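Teach It the Cables First

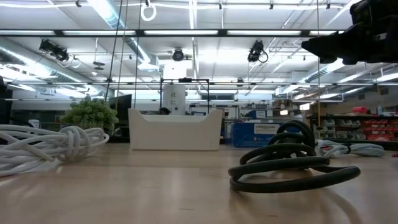 Most people who build an arm at home or in a shared workshop start with blocks. I did too. You print or buy a set of cubes, you put them on the table, and the arm picks one up and sets it on another one. It works by the second weekend and you feel good about it. Then you spend the next year finding out that the cubes taught you almost nothing.

My opinion is that a small shop should start with cable. Coiled, knotted, stiff, floppy, whatever is hanging on the hooks. It is the thing we all have too much of, and it is the thing we most want put away.

I have been working on this at Collent, the shared workshop where I rent bench time. The project is called Jollari. The job is simple to say: take a coil of cable off the table and put it in a plastic tray. A person does it without looking. The arm needs to decide where the coil is, which part of it can be grabbed, how far down the fingers should go, and what to do when the rest of the coil stays on the table while one loop goes up.

A cube has a center. You can find it, aim for it and close the gripper. A coil has a hole where its center should be. My first version went straight for the middle of the bundle every time and closed on air. I fixed that with a rule to aim for the thickest part, and then it grabbed six strands at once and stalled. Every rule I added worked for one cable and failed on the next one.

Color and finish matter more than I expected. White cable on a pale tabletop is hard to separate from the table, and overhead lights make it worse. Dark rubber is easy to find but it shines, and the shine fooled my depth readings. I lost most of August to that. A matte black mat would have solved it, and several people told me so. I didn't put one down. The tables in the shop are light wood and the lights are the lights, and if the arm only works on a black mat then I have built something for the mat.

This is where I disagree with a lot of the advice on the forums. The usual advice is to control everything: cover the windows, clear the bench, use one object, fix the camera. That is fine for the first evening. After that it becomes a way of avoiding the problem. Leave the plant where it is. Leave the parts bins on their shelves. The finished arm has to work in that room.

The other disagreement is about money. The arm kit I priced from Pelska was 1299 dollars, and the one above it in their line was 3497. The expensive one repeats its position better and lifts more. For cable, neither of those helped me decide. A coil shifts more when you touch it than the cheap arm ever misses by. I bought the cheap one and put the difference toward cameras and a second set of fingers, and I would do the same again. If you are stacking cubes, the better arm will look better. That is another reason to be suspicious of cubes.

I will give the other side its due. Cable is discouraging. After 2000 tries my success rate was still low enough that I stopped telling people what it was. A beginner who needs an early win might quit. There is also wear to think about, as a snagged loop pulls sideways on the wrist joint and hobby gears don't like it. Set your force limit low before you do anything else. I went through 2 wrist servos before I did.

Someone at the shop asked why I didn't use the Trindade grasp set, which is free and has plenty of objects in it. I tried it. It is mostly boxes, cans and bottles, and a model trained on it treats a coil as a strange flat bowl. It reaches for the rim, which is sometimes right. I kept it as a starting point and recorded the rest myself.

If you have an arm on the bench already, put the cubes in a drawer for a month. Take one extension cord, drop it on the table and ask the arm to move it a foot to the left. Write down what it does wrong. The list will be long, and you can work from it.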